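Incidencia: la impresora de etiquetas del almacén se salta una de cada dos
Estado: resuelta
Abierta por: Ifeoma Ogundipe
Atendida por: Adeel Tarar

Jueves, 8:40. Ifeoma

Buenos días, Adeel, y perdona que te escriba tan temprano. La impresora Gondik del mostrador de envíos vuelve a hacer de las suyas: imprime una etiqueta bien, saca la siguiente en blanco, luego otra bien, y así hasta que me canso y le doy a cancelar. Ayer por la tarde iba perfecta. Lo único que ha cambiado, que yo sepa, es el rollo, que se acabó a última hora y puse uno nuevo de la marca Pakier, de 1000 etiquetas. Ya la he apagado y encendido, he abierto y cerrado la tapa (con cariño, te lo prometo) y he reiniciado también el ordenador. Tengo que sacar 200 etiquetas para el pedido de Cluvstead antes de comer, así que cualquier idea me viene de maravilla.

Jueves, 8:55. Adeel

¡Buenos días, Ifeoma! No hay nada que perdonar, para eso estamos. Por lo que cuentas, me huele a que la impresora no encuentra bien la separación entre etiquetas y cree que cada una mide el doble. Pasa bastante al cambiar de marca de rollo, porque el papel de soporte puede ser un poco más grueso y el sensor se despista. ¿Me dices qué tamaño aparece en las preferencias de impresión y si los rollos de antes eran también Pakier? Mientras tanto, no toques la temperatura del cabezal, que eso no tiene que ver y luego nos volvemos locos buscando el valor que tenía.

Jueves, 9:10. Ifeoma

Los de antes eran Fujimoto, quedaban dos en el armario y gasté el último ayer. El tamaño que sale en pantalla es el de siempre, el de la plantilla que me dejaste preparada. He comprobado además que las guías laterales toquen el rollo, como me enseñaste la otra vez, y están bien puestas. Te dejo dos fotos de la mesa.
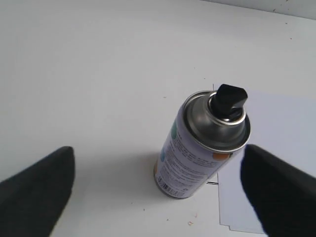
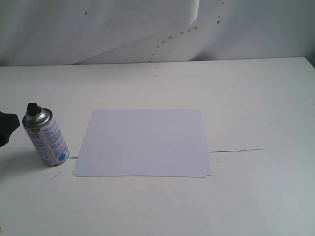

El aerosol sobre la mesa blanca; en las dos se ve también papel blanco.

Departamento de Soporte Interno · Almacén y Envíos

Jueves, 9:25. Adeel

Gracias, Ifeoma. Vamos entonces a recalibrar, que es lo más probable y se hace en un momento:

1. Apaga la impresora desde el botón trasero.
2. Abre la tapa, saca el rollo y vuelve a colocarlo con las etiquetas hacia arriba.
3. Cierra la tapa hasta que suenen los dos lados.
4. Enciéndela manteniendo pulsado el botón de avance y suéltalo cuando la luz parpadee 2 veces.
5. Verás que avanza unas cuantas etiquetas en blanco. Déjala terminar tranquila.

Después imprime una tirada corta, no las 200 de golpe, por favor, y me cuentas.

Jueves, 9:50. Ifeoma

Hecho, pero a medias. Ahora salen cuatro o cinco seguidas perfectas y luego otra vez una en blanco. He mejorado, pero Cluvstead me sigue esperando. ¿Puede ser que haya algo sucio por dentro? Al mover el rollo he visto un trocito de adhesivo pegado cerca de la ventanita del sensor.

Jueves, 10:00. Adeel

¡Pues ahí lo tenemos, seguramente! Apágala, quita el trocito con los dedos o con algo de plástico (nada metálico, que la ventanita se raya con mirarla) y pasa un bastoncillo con un poco de alcohol isopropílico. Espera unos minutos a que seque y repite la calibración desde el paso 1. Si aun así falla, subo yo con un rollo Fujimoto de los que tenemos en nuestro cuarto.

Jueves, 10:35. Ifeoma

¡Adeel, funciona! He impreso veinte de prueba y ni una en blanco, y ya está en marcha la tirada grande. Muchísimas gracias por la paciencia, de verdad. ¿Hace falta que pida rollos Fujimoto o me quedo con estos?

Jueves, 10:45. Adeel

Qué alegría. Quédate con los Pakier, que son perfectamente válidos, y acuérdate de calibrar si algún día vuelves a cambiar de marca. Añado la limpieza del sensor a la ficha de la impresora y cierro la incidencia. Si reaparece el fallo, responde a este mismo hilo y se reabre sola.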